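Ticket 807: Trevorness automatic, gaining time and date not changing
Product: Trevorness three-hand automatic with date, steel bracelet
Seller: Zomard
Opened by: Iddrisu Quaye
Handled by: Phúc Mạc (support desk), Tuấn Nông (workshop)
Opened: 10 February 2020
Status: Closed

Problem as reported by customer

I bought this watch from you in November. It ran fine until last week. Now it gains several minutes a day, and the date has stopped changing at midnight. Sometimes it changes at lunch time and sometimes it sits halfway between two numbers until evening. I have set it again three times. The bracelet also has a link pin that works its way out on the six o'clock side, but that is less urgent.

I wear it every day except when I play squash. At night it goes on the dresser. I have not dropped it and it has not been in water deeper than a sink.

Please tell me if I should send it in or if there is something I can do at home.

Reply, Phúc Mạc

Hello Iddrisu,

Thanks for the details. I would like to treat the two faults separately for now because they usually have different causes.

A sudden gain of several minutes a day on a watch that kept good time before is most often magnetism. The hairspring coils stick together, the spring acts shorter than it is, and the watch runs fast. Common sources are laptop lids, tablet covers, phone cases with a magnetic flap, speakers, and handbag clasps.

The date changing at lunch time usually means the hands are twelve hours out. The watch thinks noon is midnight. Please do the following:

1. Unscrew the crown and pull it out to the last position.
2. Turn the hands forward until the date changes. That is midnight.
3. Keep turning forward to the correct time. If it is afternoon where you are, you need to pass twelve once more.
4. Push the crown in and screw it down.

Please do not use the quick-set date between 9 in the evening and 3 in the morning on the dial. The date wheel is engaged during those hours and the quick-set can damage a tooth.

For the magnetism, do you have a plain hiking compass? Lay it flat and bring the watch slowly toward it. If the needle swings as the watch gets close, try again from the other side and write down what it does. A phone compass app is not reliable for this.

Customer reply

I did the hands. The date changed when I went past twelve, so I carried on to the right time. Last night it started to change at about 10:40 and was still half way at 7 this morning. So I think it is not only the twelve hours thing.

I borrowed a compass from my neighbor. The needle moves a good quarter turn when the watch is next to it, and it follows the watch if I go around. My own old quartz does not move it nearly as much.

I do have a tablet with a magnetic cover. It lives on the same dresser. I feel a bit silly now.

Reply, Phúc Mạc

No need to feel silly, this is one of the most common tickets we get.

The compass result fits magnetism. Some steel parts will always pull a needle a little, but a quarter turn is more than I would expect. Any watch shop can demagnetize it in a minute or so. If you would rather do it yourself, the small blue box type of demagnetizer is fine. Hold the button down, pass the watch slowly through or over it, and keep the button pressed until the watch is at arm's length. If you let go of the button while the watch is still close, you can make it worse.

The date sounds like a separate fault after all. Before we book it in, please answer these:

- When you use the quick-set outside the blocked hours, does the number click over cleanly?
- Does the number sit centered in the window, or high or low?
- Did you at any point set the date at night?
- Can you read me the four digits engraved after the model name on the case back?

Customer reply

It clicks over with quick-set but it feels soft, as if it has to push. The number sits low. I probably did set it at night the first time, when I got home from a trip, before I read the leaflet. The digits on the back are worn by the sticker and I can only make out the first two, which are 07.
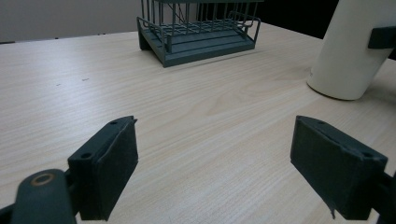
I took it to a shop near work for the demagnetizing. They did it for free. It has now been two days and it has gained 2 seconds in total, so that part is fixed. The date is the same as before.

Internal note, Phúc Mạc

Timing fault resolved by demagnetizing. Date fault remains. Customer admits possible quick-set in blocked hours. Symptoms: slow change, soft quick-set, number sits low.

Tuấn, does this match the jumper spring issue you had on the earlier ones? Case number starts with 07, which would put it in the range you asked us to look out for.

Internal note, Tuấn Nông

Could be. On the earlier ones the date jumper spring was sitting under its cover plate at a slight angle. It holds the wheel but with too little force, so the number ends up low in the window and the change drags. Setting the date at night did not cause it on any of those, though it does not help.

I can't tell the difference between that and a chipped tooth without taking the dial off. Book it in. If it is the spring, it goes under warranty. If a tooth is gone, ask me again before you quote anything.

Please have him leave the bracelet on. I will look at the pin at the same time.

Reply, Phúc Mạc

Hello Iddrisu,

Good news on the timing. I would keep the tablet and the watch on different surfaces from now on. A hand's width is enough in most cases.

We would like to see the watch for the date. I have emailed you a prepaid label. Packing instructions:

- Leave the bracelet on and close the clasp.
- Wrap the watch in a soft cloth, then in bubble wrap.
- Use a box with some space on all sides and fill the space with paper.
- Leave out the original presentation box, the leaflets and the spare links. We don't need them and they can get lost.
- Put a note inside with your name and the ticket number.

If the fault is in the date spring, there is no charge. If it is something else, you will get a price first and can say no.

Customer reply

Sent this morning. I put tape around the link with the loose pin so that it does not fall out in the box.

Log entry, goods in, Lợi Bùi

Parcel received. Watch running on arrival. Date showing between two numbers. Light scratches on clasp and on bezel at four o'clock, noted on intake sheet. Tape on one bracelet link, removed, pin standing out slightly on one side. No papers. Tray 395, passed to Tuấn.

Log entry, workshop, Tuấn Nông

Checked on timing machine before opening. Rate normal, amplitude normal. No trace of magnetism.

Opened case. Removed movement, hands and dial. Date wheel teeth all intact, checked under the microscope. Jumper spring was sitting at an angle under the cover plate and had marked the underside of the plate. Same as the earlier cases. Replaced spring and cover plate, part 752. Cleaned and lubricated the date driving wheel.

Refitted dial and hands. Set hands so the date changes at midnight. First change was complete at 12:04. Left it on the winder and checked the next one, 12:03. Number centered in the window.

Bracelet: the pin is a friction pin with a split end and the split had closed up. Replaced the pin with a new one of the same length. Checked the others by pushing each with the tool, all tight.

New case back gasket and crown gasket. Pressure test passed.

Did not polish the case. Customer did not ask.

Internal note, Phúc Mạc

Thanks. Closing as warranty, no charge. I also have a message from Efe Jibrin at Lurerex, who sell the same watch in their store. They had a customer with the low date number and want to know what to look for. OK to pass on your workshop notes with the customer details removed?

Internal note, Tuấn Nông

Yes. Tell them not to bend the old spring back into shape. I tried that on the first one and it came back. It needs the new spring and the new plate together, because the old plate has a groove worn in it and the spring will find the groove again.

Also the Thân uses the same date module. We have not had one in with this fault but please mention the module to support so they ask about the date window if a customer calls.

Reply, Phúc Mạc

Hello Iddrisu,

Your watch is ready and goes out today by tracked mail. Someone needs to sign for it.

What was done: new date spring and cover plate, date mechanism cleaned and lubricated, new gaskets, pressure test, and a new bracelet pin. All of it is covered by warranty. The fault was not caused by you setting the date at night, but please keep to the daytime hours anyway.

If the watch has stopped by the time it arrives, give the crown thirty turns before you set it. Shaking it will start it too but it takes a long time to build up any reserve that way.

Customer reply

Arrived, thank you. It had stopped, so I wound it as you said. The date changed by itself a few minutes after midnight, I stayed up to look. Bracelet feels solid. One question: the crown feels a little stiffer to screw down than it did before. Is that OK?

Reply, Phúc Mạc

Yes, that is the new crown gasket. It will ease off a little with use. If it ever feels gritty or refuses to catch the thread, stop, turn it backward until you feel a small drop, then screw it down from there. Don't force it.

I will leave the ticket open for two weeks in case the date plays up again.

Log entry, Phúc Mạc

No further contact from customer. Ticket closed. Date module note added to the support script for Trevorness and Thân.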